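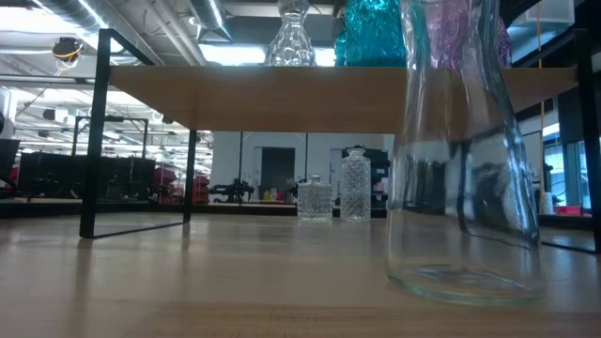
Fig. 1. Clear carafe on the tabletop, with coloured glass on the raised shelf and two cut-glass decanters beneath.

Glass on Show: arranging a small display for the Trurkside study room
Student project report, Interiors and Display, August

Our group was given a tabletop, a low shelf on a black metal frame and the run of the department's glass cupboard, and asked to put together a display that people would want to stop and look at. We were delighted with this, if a little nervous, as none of us had handled so much glass at once before (and one of us is well known for dropping things).

The cupboard came to the college from the Lambrechts shop when it closed, and the old stock list runs to 175 pieces. We laid out 12 to begin with on a Friday morning and moved them about until lunch. It looked like a jumble sale, to be fair, and it took us far too long to admit that most of them had to go back.

What helped in the end was thinking about height. The raised shelf gave us a second level, so the teal and purple vessels went up there together, where their crinkled surfaces could be seen at eye level by anybody sitting down. We put the clear faceted vase beside the teal one because it catches the light so brightly, and the colour looks deeper for having something plain next to it. The two cut-glass decanters went under the shelf, side by side towards the back. Some of us worried that they would be lost down there, but they are busy pieces and we liked having them tucked in – they reward a second look.

The big carafe was the piece we argued over most. It stands in front on the right, on the table itself, and everything behind it bends and wobbles through the glass. Half the group found this distracting and the other half (my half!) thought it was the best thing in the whole display. We kept it. The faint green in its thick base is lovely too, and goes nicely with the warm wood.

We had a budget of 400 crowns from the Justberg fund and spent very little of it, mostly on soft cloths and a bottle of Suno glass cleaner. The glossy tabletop shows every fingerprint, so please allow plenty of time for wiping if you are doing this project next year, and wipe the table before the glass goes on it.

If we had another week we would try a plain cloth behind the shelf, and perhaps swap the purple and teal vessels over to see what happens. Our sketches of the earlier layouts are in Appendix 2.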